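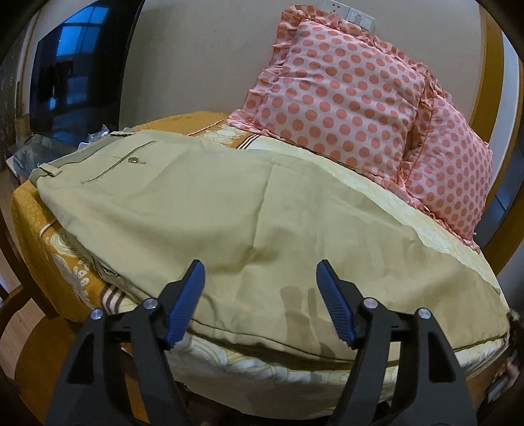

Keeping a gripper in trim

31 Jul 2025 | 2 min read

Print | E-mail

Aurelia Roman looks after the hand-held grippers at Timelum, where folding clothes is the hardest work they get. Each one comes to her bench after 44 hours of use.

She starts with the ribbed blue pads. Lint packs into the grooves and the cloth slips, so she brushes them out and wipes them down. Next come the screws on the black fingers, which she checks by hand with a short driver. Last, she closes the fingers on a strip of cotton and pulls. If it slides, the pads are changed. She has replaced 63 since February.

Related
Natum rebuilds its sewing cell
A spare parts shelf at Emodau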